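Steel cups, oiled wood and what to do about rings

Hadi Smadi has run the furniture and fittings workshop at Storkside for 18 years. Most of the tables that leave it go to cafes and shared kitchens, where they get used hard. He spoke with us on 25th January about the two materials he gets the most mail about: stainless steel drinkware and pale wooden tabletops, and how the one tends to mark the other.

The trouble, he says, usually starts at the base of the cup.

"People look at the rim, because the rim touches the mouth. I turn the cup over first. If the base has a raised edge, all the weight sits on that edge. Any water on the table gets drawn under it and stays there. Then you have a ring."

Steel does not stain wood by being steel. Smadi is particular on this point. A plain water ring is moisture held in the finish, and it shows up white or cloudy. A dark ring is a different problem. It means water has gone through the finish and into the wood, and if there is iron in that water, the tannin in some woods will turn it gray or black.

"A white ring is in the coating. A dark ring is in the board. You need to know which one you have before you open a can of anything."

For white rings on an oiled top he uses a soft cloth and a little of the same oil, rubbed with the grain, and leaves it overnight. For dark rings he sands. He starts no coarser than he has to and works the full length of the board, as a small sanded patch will show as a dip when light comes across it. Wavy grain takes more care. The fibers change direction, and a stroke that runs clean on the straight part can lift them where the lines bend.

"With straight grain you can nearly do it half asleep. When the figure starts to roll, slow down and use less pressure. I don't scrape those areas at all."

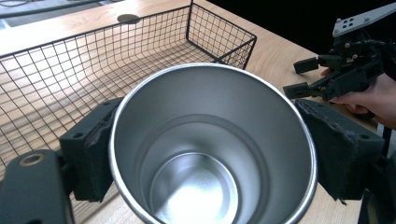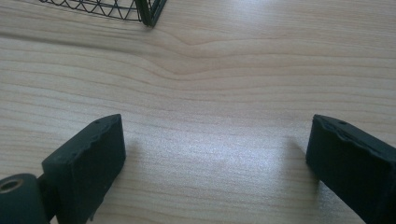

On cleaning the cups

Smadi keeps his advice on tumblers short. Warm water, dish soap and a bottle brush handle daily use. Coffee film collects where the wall meets the bottom, and at any step in the wall, so the brush should have bristles on the tip as well as the sides. For film that will not move, he fills the cup with hot water and a spoon of baking soda and leaves it for 3 hours.

He does not use chlorine bleach on stainless steel. "It can pit the surface. After that, the pits hold dirt, and you are cleaning the pits."

Steel wool is also out. It scratches a polished rim, and small bits of it break off and rust on the table.

On choosing a finish

The workshop tested two finishes last June, an oil from Dervishi and a hard wax from Honska. Sample boards were left with wet cups standing on them for 28 hours. The oiled boards marked sooner. They were also easier to repair.

"The wax held the water off longer. When it did mark, I had to take the whole panel back. With the oil I fixed the spot and had lunch."

He now puts oil on tables that will be looked after by their owners, and wax on tables for busy rooms where no one will wipe up a spill until closing. Bronell, a cafe supplier that buys from the workshop, has ordered both.

Asked about coasters, Smadi said he likes cork and dislikes anything with a smooth plastic back, which traps water the same way a cup does. The workshop sold 3,000 cork ones last year. His own table at home is oiled, and he recoats it when a drop of water stops beading on the surface.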